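May 6, 2018

Regrasping, or why I stopped training on failures for a while

I've been promising this post since October and I finally have numbers I trust, so here we go. It's long. If you only want the result, skip down to where I say "the result."

Quick background for people who came in from the gripper calibration posts: I work on picking from clutter. A bin full of unrelated things, one arm, no CAD models, no labels for what anything is. The learner gets a camera view and a proposed motion, and it has to say how likely that motion is to end in a held object. Pick the best motion out of a batch, do it, record what happened, repeat until somebody needs the lab. Lots of groups do some version of this and I'm very happy to be standing on all of that work.

The part I got obsessed with over the winter is the label. A grasp attempt gives you a one or a zero at the end, and the zero is a terrible piece of information! It covers "closed on thin air," "closed on the right thing but it rolled," "had it, lifted it, lost it," and "had two things and the second one levered the first one out." Four very different events, and we squash them into one digit and then wonder why the network needs so much data.

Hiu-tung Hsiao and I were arguing about this over lunch, and she asked what would happen if we just let the robot have another go right away. Same spot, no reset, no backing out to the home pose. If the second try works, then the first was probably close. If the second and third both miss, the first was probably hopeless. You'd get a graded label almost for free, because the arm is already down there and the expensive part of every attempt is the travel.

I loved this immediately and then spent three weeks finding out what was wrong with it.

The first problem was that a failed grasp changes the pile. You knock the thing over, or push it up against the wall, and now the second attempt is a different problem. My first version pretended this didn't matter and the labels were junk. The second version takes a fresh view between tries and only counts the retry if the local patch hasn't changed much. We compare the patch before and after with a dumb pixel difference (I tried a learned one, it was slower and I couldn't tell it was better) and throw out the retry label if the difference is over a threshold. The attempt itself stays in the data with its ordinary zero.

The second problem was the arm's cables. When you chain attempts without going home, the wrist can wind itself further and further in one direction, and the bundle gets tight in a way that never comes up with single attempts. I added a wrist budget: once the accumulated rotation goes past the limit, the chain ends and the arm unwinds. Simple, boring, and it cost me a Saturday to figure out that this was why the collection script kept stopping at night.

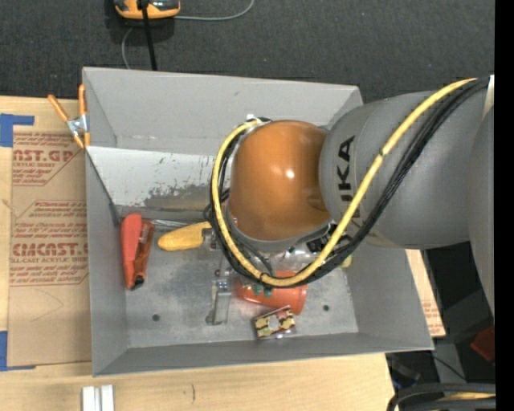
The third problem was objects, and I have opinions about objects. If you fill a bin with blocks you get a block picker. I want hard plastic and soft plastic, thin metal that lies flat, round stuff that escapes, things in packaging that shine and confuse the camera, things that are really just a hole with a rim around it. Thin rods are my personal nemesis. From above they're a line a few pixels wide, and if the fingers come down a little off you hit the floor of the bin with nothing between them. Cups on their side are the opposite: there are a dozen good ways to grab one, and the network will happily choose the one that squirts it across the bin.

For these runs I used two object pools. The training pool has 203 objects, mostly kitchen and hardware store finds plus a box of odds and ends that Givau was throwing out when they closed their sample room. The test pool is separate and the network never sees it in training. I swap a handful of things in and out between sessions so it can't get comfortable with one arrangement.

OK, the method in a bit more detail, for those of you who want to try it.

Each chain starts with a normal attempt. On a miss, the arm rises just enough to clear the pile, takes a view, checks the patch, and samples new motions inside a small radius of the last one. It gets at most two retries. The label for the first attempt becomes a soft value: one if it worked, a middling value if the first retry worked, a smaller one if only the second did, zero if none did. I tried fitting those middle values and ended up with hand-picked ones, because the fit wandered around depending on which week of data I gave it. The loss is plain cross-entropy against the soft label. The network is the same one as in the last post, which we've been calling Dotwood for reasons that made sense on a whiteboard.

There's a subtlety I missed at first. The retries are training examples too, but they aren't drawn from the same distribution as first attempts. They bunch up around difficult places. If you throw them all in with equal weight, the network becomes a pessimist and starts avoiding the corners of the bin entirely, since that's where long chains tend to happen. Down-weighting retries fixed most of that. Meléndez, our older simulator, never showed the effect at all, and I think that's because its bin walls are too forgiving. Something to look into.

The result! I trained two networks from scratch, each with 2,000 first attempts. One got plain ones and zeros. The other got the soft labels plus the down-weighted retries. Then I ran both on the test pool, alternating between them so that drift in the hardware or the lighting would hit both equally. There were 237 test attempts for each. The plain network got 193 of them, wait, no, let me say that properly because I mixed it up in the first draft of this post: the soft-label network got 193. The plain one got 158.

So that's 81 percent against 67 percent, and I did a small dance. I was hoping for a few points. The gap is biggest on flat and thin things, which fits the story I wanted to tell, so naturally I distrust it and will be repeating that part with more rods and fewer round objects.

Now the caveats. The soft-label network did see more total data, since retries are extra attempts. A fair comparison would match robot time, and chains do take longer than single attempts, though a lot less than you'd guess. I have a partial run with matched time and the gap shrinks but doesn't close. I'll post that when it's finished. Also, this is one arm, one bin, and one gripper. And the threshold on the patch check was tuned by me staring at pairs of pictures until they looked "same enough," so please don't treat it as anything principled.

One thing I didn't expect: the soft-label network's scores are much better behaved. When it says 0.8 it's right close to 80 percent of the time. The plain network says 0.95 about everything, including some spectacular misses. That makes me think the next step is using the score to decide when to push stuff around first and when to go straight in. Hiu-tung already has a sketch of this that uses the same chain machinery, with a push in place of the first retry, and she's calling it Novon. I want to see what it does with rods.

If you try the retry labels on your own setup, do the wrist budget first. And write to me, especially if it doesn't work! I'd love to know how much of this depends on our gripper, which has short fingers and not much give in them.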